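MANUFACTURING SYSTEMS 2: AUTOMATION IN PRACTICE
Handout 7: Notes from the Orkthorpe visit
Prepared by Amarachi Amadi

Read these before the tutorial. If you came on the visit, they should agree with what you remember, apart from the lunch, which I have left out on legal advice. If you missed the bus, they are all you have, and the report is still due.

1. Where we went

Orkthorpe is the disassembly lab run by Clirico, a small firm that would like to take old electronics apart with robots and, at present, takes them apart with robots and Bernd Teuber. Bernd looks after the cells. Ida Kröger, who set up the visit, handles the programming and gave the opening talk. Kai Tiedemann drove the demonstration and fielded the questions, including the one about whether the robot gets bored.

The open day happens every June. The company gets to show off, and we get to see automation before the marketing department has coloured it in.

2. Why disassembly is harder than assembly

You spent last semester on assembly. Parts arrive clean, identical and facing the right way, and somebody has drawn them to a tolerance you can look up. Disassembly starts from the other end. A desktop computer turns up after years under a desk. The same model may have left the factory with two different drive brackets. One screw has been replaced by whatever was in the kitchen drawer, and a previous owner has been in there with opinions.

Ida's slide on this had a single line of text: "The CAD model is a rumour." Write it down. It has come up in the exam before, in more respectable wording.

The consequences for cell design:

Position uncertainty is large and does not average out. The case can be fixtured, but you can't fixture what's inside it.

Forces are unknown in advance. A memory module that should release at a modest pull may be gripped by its socket like a family heirloom.

The product is allowed to be damaged, but only some of it. Sheet metal can take a scratch. A drive intended for resale can't, and a battery must never be given the chance to express itself.

3. The demonstration cell

The cell we watched was the internals station, where the tower is laid on its side with the side panel off and the arm works down into it from above. The gripper is a plain two-finger type. Several of you seemed let down by this and had evidently hoped for a hand. Kai's answer was that a hand gives you more ways of being wrong, and that two stiff fingers will get hold of most things in a computer provided you approach from the right direction.

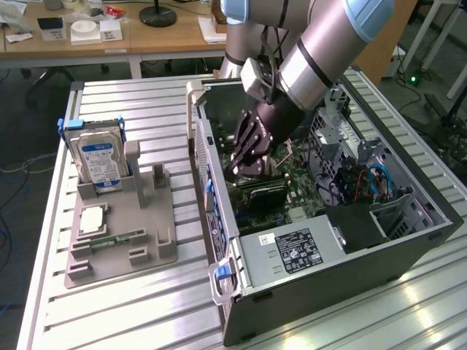 Approach direction is where most of the programming effort goes. Getting the fingertips to a part is easy enough to plan in free space. Getting them there past a drive cage, a power supply and a few stray wires, with the bulk of the wrist following behind, is a different problem. Remember that the collision model has to include everything bolted to the arm, and the cables too. Bernd told us about an early trial in which the planner knew all about the gripper and nothing about its cable bundle. The resulting path was very elegant and ended in a two-day outage.

Note also the fixture tray alongside the case. It's 3D-printed, with slots and posts to suit computer parts, and it does a good deal of quiet work. A part set down in a known slot has a known pose again, so the next operation can go back to being ordinary automation. The tray costs next to nothing compared with the arm. Clirico is on version 53 of it, a number Bernd supplied with no visible pride.

4. Numbers from the talk

Ida gave these for the internals station. Treat them as one firm's figures on one mix of machines.

Towers put through the station since it was commissioned: almost 1,000.
Memory modules removed without a person stepping in: 69 per cent.

The second figure caused some muttering on the bus. Before you mutter in your report, work out what it implies for staffing if one operator minds several cells, and compare it with a fully manual bench. State your assumptions. "Robots are the future" is not an assumption, and last year it appeared in four reports as a finding.

5. Safety

Visitors stood behind the marked line and, to my surprise, stayed there. In normal running the station is set up to slow when somebody enters the outer zone and stop when they enter the inner one. Have another look at the lecture on speed and separation monitoring, then explain why the stopping distance depends on payload. A one-sentence answer will get one mark.

6. For the tutorial

Bring a sketch of a fixture for removing the power supply from a tower lying on its side. Show where the clamping force goes. Biro is fine.

Read the Hamann chapter on compliance, at least as far as the peg-in-hole section. The Manum gripper notes are in the course folder under the wrong week, where they'll be staying.

Ida Kettler takes the second tutorial group and marks harder than I do. Swapping groups closes on 14 January 2026 and requests go to her, so think about how you word them.

Anyone who left a grey jumper on the bus can collect it from my office.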